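Lulport Institute Reports on First Year of Household Chore Trials

LULPORT, July. Machines can now carry out a number of simple kitchen tasks under supervision, but they are not ready to be left alone with the washing up, according to a report released this month by the Entwistle Institute for Domestic Technology.

The report covers the first year of the Dralari project, a joint effort between the institute and the Clostberg School of Engineering. The project was set up to answer a question frequently put to both organizations by care providers, small grocers and members of the public: whether a single robot arm, bought today, could take over the ordinary work of clearing, sorting and putting away.

Researchers carried out 400 trials over the year. Tasks were drawn from a list of 50 chores prepared with the help of home care staff and shop employees. The list includes moving bottles and jars, setting out dishes, returning food items to a bowl, and restocking a low shelf. Each chore was attempted 8 times, with the items placed differently at each attempt.

"The public has seen many short films of robots doing impressive things," said Natalie Yeoman, director of the Dralari project. "Our task was to find out what happens on the second attempt, and the eighth, when the bottle has rolled over and the plate is in a new place."

Performance was strongest with rigid objects of a regular shape standing clear of their neighbors. Results fell when items were lying down, overlapping or close to the edge of a work surface. See-through dishes were a particular source of error, as the vision software often misjudged where the rim began. Small, light objects were frequently pushed aside before they could be gripped.

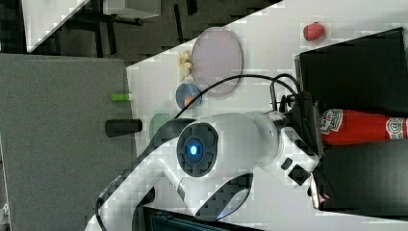
A robot arm at a tabletop with dishes and small items, its gripper beside a ketchup bottle.

The report also considers time. A person asked to clear the standard test table was faster than the machine in every comparison, and the difference was greatest where the arm had to stop and plan a new path around an obstacle. The authors note that speed may matter less in a private home than in a store, where aisles and counters must be kept open during business hours.

Kirsty Lambert, who led the shop-floor portion of the study, said that retailers should be cautious about replacing staff hours with equipment at this stage. "An arm can move stock from one fixed place to another quite well," she said. "Most of the work in a small store does not look like that. A customer puts an item back on the wrong shelf, a carton arrives crushed, and someone has to decide what to do."

The institute makes 3 recommendations. Suppliers should publish results for repeated attempts at the same task. Buyers should ask for a demonstration using their own dishes, packaging and furniture. Care providers should not count robot assistance toward minimum staffing levels until further evidence is available.

A second year of work has been approved and will begin at the Clostberg site after the summer recess. It will add soft items such as towels and bagged produce, which were left out of the first round. The institute will also test whether an arm trained in one kitchen can work in another without being set up again.

Copies of the report may be requested from the Entwistle Institute's public information office in Lulport.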